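3.2 Suturing on the shared bench

Claims that a hobby-built controller can match a trained hand deserve some doubt, and we include our own. The two-arm bench in the Hatstead workshop was put together over 14 evenings, with the Ulosia control board driving both arms. Stetsiuk argued early on that thread would be harder than needle, and our logs do not contradict her.
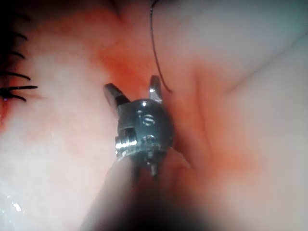
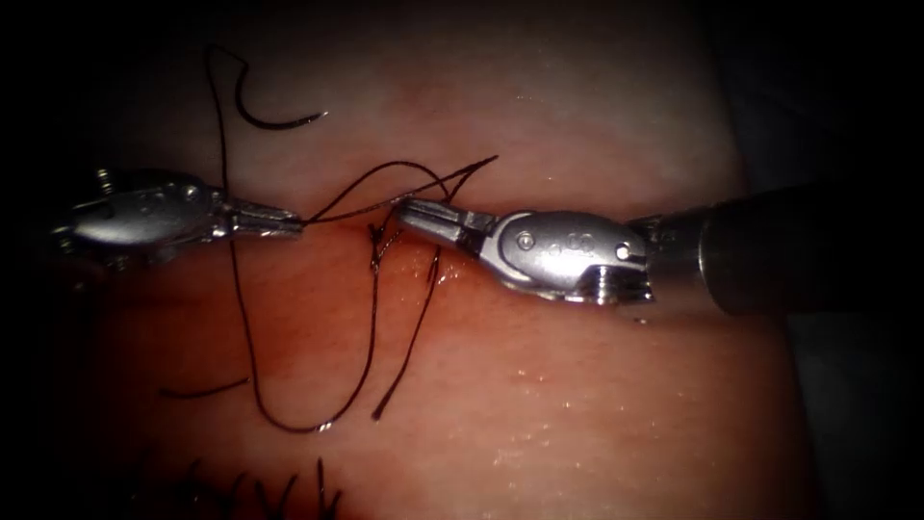
Figure 4. Instrument work during suturing. First: a single gripper against the tissue, jaws open. Second: two instruments tying a knot above the incision line on the practice pad.

We logged 300 attempts and would not read much into the total. An attempt was scored by the same people who built the rig, and the scoring sheet was changed once in August. Tkachuk's method for rating knots gives tidy numbers, but it says little about whether a knot would hold under load. We did no pull tests. Until someone outside the workshop repeats the runs, the rates in Section 4 should be treated as upper limits.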